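Print this page | E-mail this to a colleague
Filed under: Web Publishing > Small Grants > Progress Reports

Trullumo: report on the second grant period

To: Deirdre Brennan, Kitell Fund
From: Ecaterina Radu, project lead
2022-06-13

Dear Deirdre,

You asked for something shorter than last time. I have cut the history of the project, the history of blogging in general, and Katalin's diagram.

As you'll recall, the grant pays us to move hobby blogs off Brokard, the hosting service that announced its retirement in a pop-up most of its users closed without reading. Our tool, Trullumo, takes a Brokard export file and turns it into a clean, plain site the owner can put anywhere. We promised 1,000 blogs moved by the end of the grant. We have moved 700. The remaining ones are, naturally, the ones we kept putting off.

The importer

Katalin Erdős rewrote the importer over the winter and it now handles posts, pages, drafts and comments in one pass. It also handles the Brokard date format, which stores the month as a word in whatever language the blogger happened to be using at the time. One gardening blog changed language three times in a single October. Katalin has asked that this be recorded somewhere official, so please consider it recorded.

Comments were the hard part. Brokard let people reply to replies without limit, and two gentlemen on a model railway blog took full advantage. Their argument over track gauge runs to 2,074 comments and is nested so deeply that on a phone each line was one letter wide. We now flatten everything after the third level. Neither gentleman has complained, though they may still be scrolling.

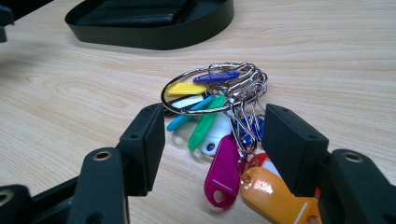 Categories and tags were never kept apart in Brokard, and our users treated them as one big drawer. A recipe blog arrived with separate tags for "soup," "Soup," "soups" and "soup!" and the owner was attached to all of them. Merike Kuusk built a merge screen where each tag gets a color and you drag the duplicates together. It looks a good deal like a bunch of plastic key tags on one big metal ring, and people seem to understand it about as quickly. Old tag addresses redirect to the new ones, so links from other sites keep working. The screen has been in use since the spring release and support mail about missing tags has dropped to almost nothing. Support mail about fonts has taken its place.

Themes

We budgeted for one default theme and ended up with 3. The first, Yu, is the one everybody gets unless they ask for something else. It has a single column, readable type and no slider. The request for a slider comes in weekly. The other two are a magazine layout and a wide one for photo blogs, both drawn by Merike and both slower than Yu on an old phone. She is working on the image loading and would like it known that the originals uploaded by our users are enormous.

We dropped the animated snow plug-in. I know it was in the proposal. It froze the browser, which at least was in keeping with the theme.

Help and documentation

Maricica Nedelcu has rewritten the whole help section so that it no longer assumes the reader knows what a domain registrar is. She tested each page on bloggers who had never changed a setting in their lives, and threw out any page they had to read twice. The domain guide went through more drafts than I would like to put in front of a funder. It is now the most visited page we have, ahead of the download page, and I am choosing to be pleased about that. 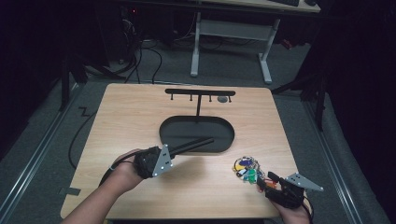 Will the remaining blogs be moved before the grant runs out?
Most of them will, provided Brokard keeps its export button working until October. If the button goes early, we'll have to fetch posts from the public pages, and drafts and private posts will be lost.

We have written to every owner still on the list, asking them to download their export file now and send it to us later. The replies so far have been polite. Several attached a screenshot of the export button.

Money

Spending is on plan apart from hosting, which ran over when the photo blogs arrived, and travel, which ran under when we didn't go anywhere. I would like to move the one to cover the other and need your written approval to do it. The form is attached, signed, with the correct box ticked this time.

Still to do: search on imported sites, the newsletter sign-up form, and a decent error message for export files that are really a Word document. Katalin has the first two and I have drawn the third.

Ecaterina

Contact the Trullumo team | © Trullumo | Back to top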